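Print this page | E-mail this page
11 comments | 2 shares

Section 4. First run of both arms at the counter

Written by Ikhsan Saragih, with corrections from Berenice Tovar. Last changed March 7, 2023.

In this section you bring the two arms to the counter for the first time and teach them the rest position. I suppose you have finished Section 3 and that each gripper opens and closes by the keyboard. If one of them does not, please go back, it will not become better here.

You need the Onitora control program, the 2 mm hex key and a second person for the stop button. At my home the second person is Berenice.

CAUTION: Keep the stop button in the hand of the second person during all steps. It must not lie on the counter.

1. Switch off both arm supplies. Wait until the fans are quiet.

2. Roll the base to the counter and lock the wheels. Push the base with your hip. If it moves, lock again.

3. Check the cable of each arm. It must hang in a free loop and it must not pass between two joints. Move the arm slowly by hand through its full bend and look at the cable all the time.

NOTE: My first loops were too short and one connector came out when the elbow was straight. Roald Sandberg, who built the same pair in the Lindqvist workshop, makes his loops longer than mine and ties them only at the shoulder. I have now copied him.

4. Switch on the left arm, then the right arm. Wait for the ready message from each one before you continue.

5. In the program, open "Pano" and choose "Teach rest". The motors become soft. Hold both arms before you press OK, they are heavy and they will fall.

6. Bring both grippers in front of the edge of the counter, a little lower than a bowl standing on it. The fingers must not touch the counter. Press "Save".

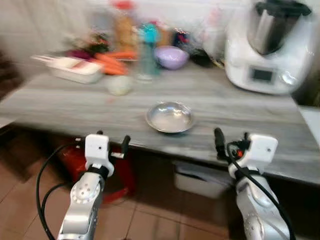 Why is the rest position in front of the edge and not over the counter?

With the grippers in front, the arms can lose power and fall without hitting anything that stands on the counter. It also gives the camera a free view of the work area before each task.

7. Press "Hold". The motors become stiff again. Take your hands away slowly, first from the left arm and then from the right.

8. Let the arms hold for some minutes. If one gripper sinks, the shoulder screw is loose. Switch off, tighten it with the hex key and start again from step 4.

9. Set the speed limit to 11 percent. Leave it there until you have finished Section 5.

10. Choose "Go to rest" from three different start positions. The second person watches the cables, you watch the fingers.

CAUTION: Do not reach between the arms when the motors are stiff, also not for a small thing that has fallen down. Press stop first.

If the program shows error 73, the two arms were switched on in the wrong order. Switch off both and repeat step 4. Error 297 means that the saved position is outside the joint limits. Teach it again with the elbows a little more bent.

Next: Section 5. Picking up a bowl

Print this page | E-mail this page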